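Kutley Bench Arm Build - FAQ

What does the table need to be?
Flat and stiff. Ours is butcher block with black rail along the edges.

What did it cost?
3488 dollars, not counting the arms. The frame took 53 brackets.

Can I build it at home?
Yes, if the floor is level. Teodor Kołodziej built his in a garage.

Why do the fingers miss the pad?
Usually a loose wrist mount. Tighten it, then home the arm again - in that order.

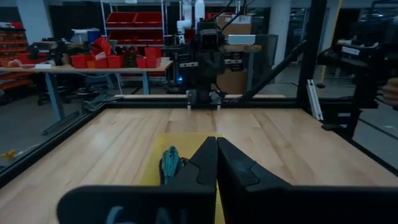
Fingertips beside the yellow pad, with another arm at the far end of the table.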